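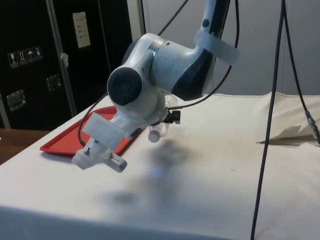
Normas de celda: lo que cambia en octubre (y lo que ya tendría que estar hecho)

Va rápido porque el boletín cierra a las seis y todavía faltan dos secciones. La revisión de buenas prácticas para brazos de sobremesa ya está aprobada. Siete puntos, dos páginas, se acabó el documento de 40 que nadie abría. La versión completa está en la carpeta compartida de Hiltport, subcarpeta "normas vigentes". La vieja sigue ahí al lado con el nombre casi igual, ojo, no os bajéis esa.

Redacción de Malou Frandsen y Asger Skov, comentarios de los equipos de Hiltport y Tumville. Gracias a los que mandásteis notas. A los que las mandasteis tarde también, irán a la siguiente.

Resumen:

1. Cables. El punto con más comentarios, con diferencia. Todo cable que acompañe al brazo va sujeto en la muñeca y en el tramo superior, con la holgura justa para el giro completo. Vale clip, vale correa. Cinta de embalar no. Si un cable hace bucle por fuera de la muñeca, antes de arrancar se recorre la trayectoria entera a velocidad reducida y se mira por dónde pasa el bucle: bordes de bandejas, esquinas, el propio codo del brazo. Un bucle que roza un borde se recoloca. No se deja "para luego".

2. Cables colgados. Los que bajan del techo o del bastidor y no se usan, recogidos y con el conector tapado. Por delante de la mesa no debe bajar nada en la zona donde se mete la mano. Kavitha Bangera pidió que esto fuera obligatorio y no recomendado, y así ha quedado.

3. Superficie. Se permite tela sobre la mesa, blanca o gris mate. Tensa y fijada por las cuatro esquinas. Pliegues levantados dentro del alcance de la pinza: se alisan antes de empezar el turno. Las manchas no son motivo de parada, pero si confunden a la cámara, tela nueva. Hay repuesto en el armario del pasillo, apuntad lo que cojáis.

4. Bandejas. Posición y orientación según la ficha de la tarea. Si la ficha dice en diagonal, en diagonal, y si no dice nada se pregunta. Se comprueba la posición al cambiar de operador, no solo al empezar el día. Tumville perdió una tarde entera por una bandeja girada que tres personas dieron por buena.

5. Pinza en espera. Sin programa en marcha, la pinza queda en alto y quieta, en la posición de reposo guardada. Nunca apoyada en la bandeja ni en la tela. Para cambiar piezas de la pinza: parada pulsada, y el mando lo tiene quien mete las manos. Sin excepciones, tampoco para "un segundo". Quien esté al lado avisa en voz alta antes de rearmar.

6. Luz y sombras. Punto nuevo, propuesta de Snædís Hjaltadóttir. La sombra del propio brazo sobre una tela blanca es fuerte y se mueve con él, y hay tareas que fallan solo por eso. Se anota en la ficha qué lámparas están encendidas. Si se cambia una, se repite la verificación corta. No hace falta calibrar todo otra vez — esto lo preguntó media plantilla.

7. Transporte y almacenaje. Los cajones de transporte pueden quedarse junto a la celda siempre que no tapen la seta de parada ni el paso. Cierres echados, etiquetas de manipulación a la vista, flechas hacia arriba. La tarjeta del contenido se actualiza cuando sale o entra algo, con letra que se pueda leer por favor.

Sobre el registro. En el último periodo se apuntaron 1.513 arranques entre las dos sedes. Faltan firmas en bastantes y hay un modo de rellenarlo muy creativo en la columna de observaciones ("ok", "ok casi", una carita). A partir de octubre el campo es obligatorio solo si hubo parada, pero entonces con frase completa: qué pasó, dónde estaba el brazo, quién rearmó.

Lo que NO ha entrado: el límite único de velocidad para todas las celdas. No hubo acuerdo. Asger lo quiere por celda, Malou por tarea, y los dos tienen parte de razón. Mientras tanto vale lo que ponga la ficha, y si no pone nada, velocidad reducida. Tampoco ha entrado lo de las gafas obligatorias en celdas de carga ligera, se vuelve a discutir con los datos de Dilunton encima de la mesa.

Formación. Sesión corta en cada sede, hasta 2 horas, con práctica en celda. La de Hiltport la da Ghazal Asadi. La de Tumville está por confirmar, seguramente Kavitha. Apuntarse en la hoja de siempre. Los que trabajáis con el proyecto Furtună tenéis que venir aunque hicierais la anterior, los puntos 1 y 6 os afectan de lleno.

Correcciones y dudas a Malou, por escrito, y poned el nímero del punto en el asunto. Lo que llegue por el pasillo se pierde.

Pendiente: la traducción al inglés, y el cartel plastificado para cada celda. El cartel está diseñado, falta imprimirlo.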